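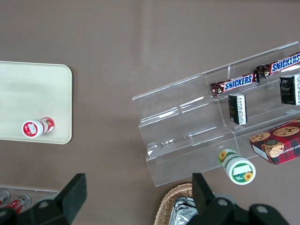
Figure 4. Tiered stand with stock, tray at left. Candy bars on the upper shelf, small black boxes one shelf lower.

4. Loading the Wikar Tiered Display Stand

Applies to clear acrylic stands, part no. 770. Assemble the stand as described in Section 3 before loading.

4.1 Positioning

1. Place the stand on a flat, level tabletop. Do not use a tablecloth or mat.
2. Turn the stand until the front lip faces the customer side. It may sit at an angle to the table edge.
3. Set the stock tray next to the stand. Leave at least 175 mm between the tray and the nearest side panel.

CAUTION: Lift the stand by its base with both hands. Lifting by a shelf can crack the joints.

4.2 Loading the shelves

1. Remove the protective film from both faces of each panel.
2. Load the upper shelf first. Lay candy bars flat, end to end along the shelf, with the brand name showing.
3. Stand small boxes upright on the next shelf down.
4. Keep bottles in the tray until the boxes are in place. Small round bottles may be laid on their sides in the tray.
5. Fill the remaining shelves from back to front.

NOTE: Items deeper than 31 mm overhang the shelf and must go on the base level.

CAUTION: Do not load any single shelf with more than 770 g.

4.3 Cleaning

Unload all shelves. Wipe the panels with a soft cloth and lukewarm soapy water. Do not use alcohol, ammonia or abrasive pads. Dry along the folds, where water marks show most.

Replacement feet and shelf dividers are listed in Section 7.

Wikar Display Systems. Revised July 4, 2025.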